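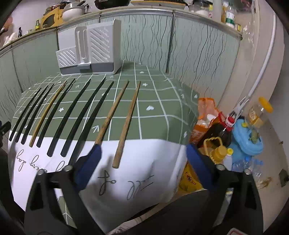

Chopsticks on the table, blue pads fitted to both jaws

Ticket: Stolberg hand-held gripper, trial kit, blue pads slipping on thin sticks
Opened 5 Apr 2018, Skelthorpe

Hello again, and thank you for being so patient with me! We are trying the kit in an ordinary kitchen, and I must say it is a pleasure to hold. My trouble is with the chopsticks. The wooden ones lift nicely, but the slim black ones roll out of the pads, in 2 tries out of 5 on a bad morning. I have wiped the pads and tightened the pins, as your Matei guide suggests. 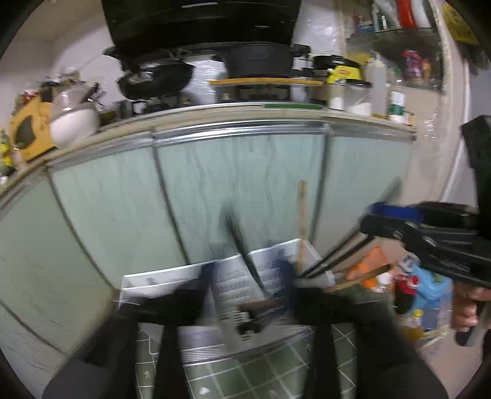 Gripper over the kitchen floor, second unit at right

Update: slower closing has helped a good deal, bless you. The guide says to change pads at 1,000 grips and we are only at 800, so could you send a spare pair anyway? I'd like to rule out wear before we decide about buying.

Status: waiting for parts

Comments (2)
pokska_user: Same with ours in December, new pads cured it.
tealady: Try closing nearer the thick end, it made all the difference for me!

We use cookies to improve this site. Accept | Settings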